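Do Listing Words Move the Price? Home Sales in Prundley
Mohsin Sandhu and Babar Sial

We read 104 home listings from October and compared the wording with the final sale price. Our guess going in was that words like "gorgeous" do very little. Agents at Awan told us otherwise, but they write the listings, so we took that with some salt.

Homes called "updated" did sell for more. They were also bigger, averaging 1,185 square feet against 1,068 for the rest. Once we compared only homes of similar size, 31 pairs in all, most of the gap went away. We would not bet on what was left.

The Trivosley end of town had too few sales to say anything.

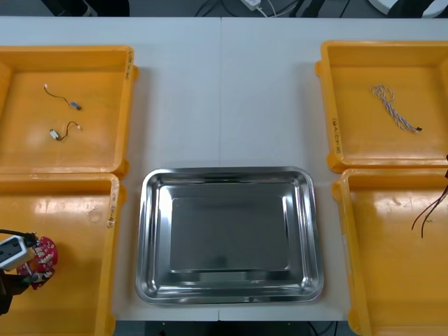
What We Would Change

Use a full year of sales, and have a second reader code the words.

Contact: Mohsin Sandhu | © 2019 | Back to top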